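Clulwood Reading Library
Progress report to the Brunet Fund
Abridged and annotated children's classics, second reporting period

Prepared by Jacqueline Maillard, series editor

Status

The grant covers eight annotated editions of nineteenth-century children's novels for readers aged nine to twelve. Six texts are now fully edited. The remaining two, both translations, are behind the schedule agreed in October and are covered under Delays below.

Text preparation

Each edition is set from the first book printing, compared line by line with the last printing the author is known to have corrected. Differences in punctuation are resolved silently in favor of the later text. Differences in wording are logged, and the longer ones get a note at the back of the volume. The orphan-school novel had the most trouble: its serial version has a chapter that was dropped from the book, and we have printed it as an appendix — the reader panel asked for this at the first review.

Verse inside the novels is kept whole. Abridgment is limited to prose passages, and no chapter loses more than a page. Chapter titles are unchanged.

Glosses and notes

Notes are capped at 50 per volume. The sea-voyage novel came in at 58 after the first pass, mostly ship's terms, and was cut back by moving the names of sails to a labeled diagram. Household words remain the largest group of notes across the series. Larder, scullery, flask and counterpane were all marked as unknown by panel readers, while most of the school vocabulary was not. Definitions are now limited to one sentence and use no word that would itself need a note.
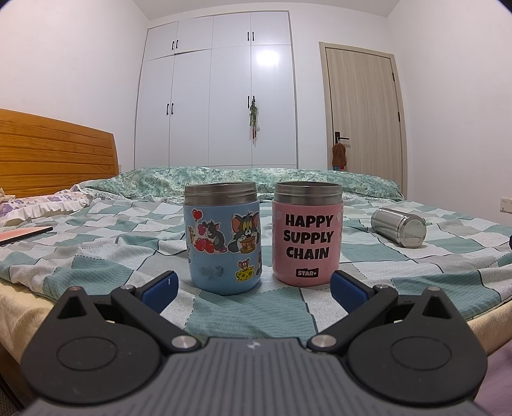

Delays

The Skalness translation was delivered with two chapters missing from the source scan. A clean copy has been located and the translator has resumed work. The second translation is complete in draft but its tone is uneven. The opening chapters read as if written for much younger children, and the editor has sent these back for revision. Neither delay affects the printing slots for the other six titles.

Design and typesetting

Urard has supplied sample pages in two type sizes. The larger was chosen for all volumes, which adds one signature to the longest book. Running heads carry the chapter title only. Line drawings will be placed at chapter openings.

Budget

Editing costs are on plan. Translation is over by the price of the replacement scan, met from the contingency line. No transfer between headings is requested.

Next period

Final proofs of the six edited titles
Revised draft of the second translation
Teacher's guide, first three units
Decision on paper stock for the school edition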